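If you keep a little store, or even just a well-stocked pantry and a drinks fridge, you have probably seen the notices about **Vidilent**, the shelf-tidying helper from Matell. It comes as a kit with an arm on a wheeled base, and you can have it on trial for 70 days before you decide. I'm three weeks into mine, and I have a few tips to pass along, most of them about bottled water (you would not believe how much of my life is bottled water).

The first tip is to get your own hand routine settled before you try to teach it to any machine. Pick one clear box with a good rim and stick with it. Lay small bottles side by side with the caps all facing one way, and take hold of the box where you can keep it steady.
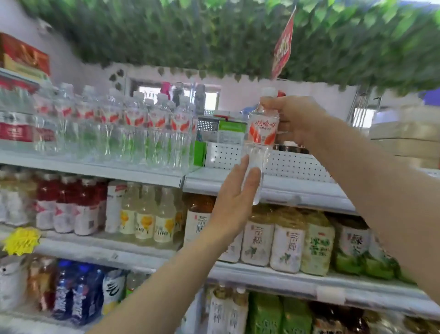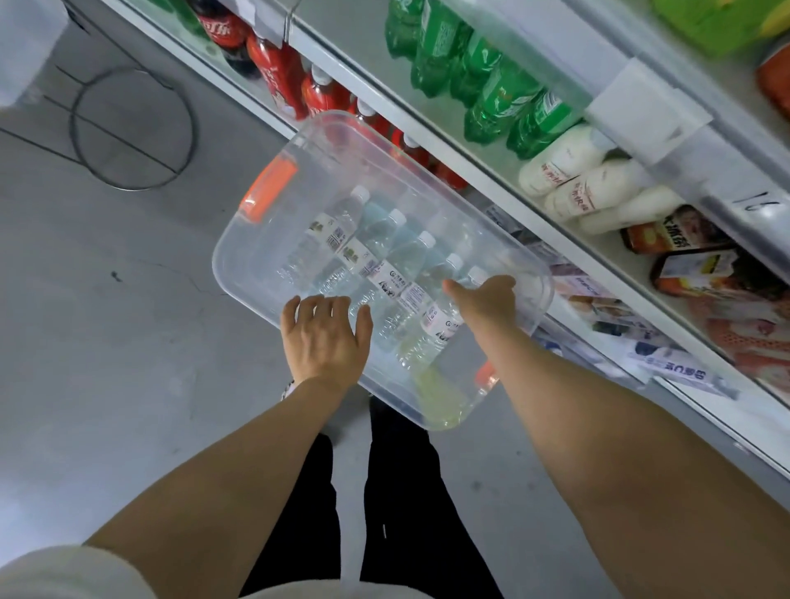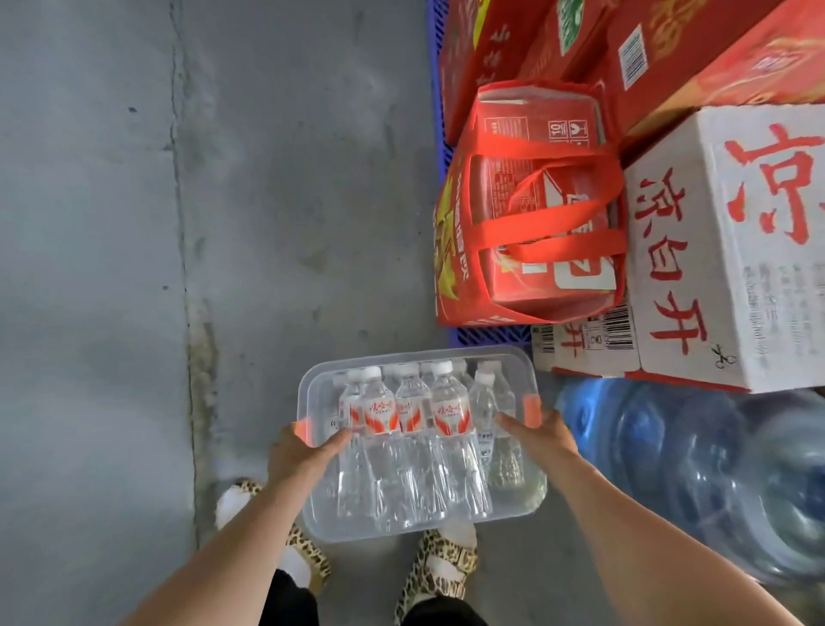 Once you have a routine you like, do it the same way every time, even when you're tired and it's nearly closing. The setup asks you to repeat each job 4 times, and I made the mistake of swapping boxes halfway through, so I had to go back and start over. Oh, that was a long evening!

A few more things I've picked up:

- Wipe the shelf edge first. Dust gets on the grip pads, and they're a nuisance to clean.
- Keep the bottles that look alike together. Mine still mixes up two kinds of tea.
- Leave the heavy jugs for yourself. The booklet is firm on this, and so is my floor.
- Charge it overnight, well away from the mop bucket.

As for whether to buy, I'd say it's lovely for topping up a straight row of one drink and rather slow at everything else. I'll keep mine through June and see how it does with the summer rush.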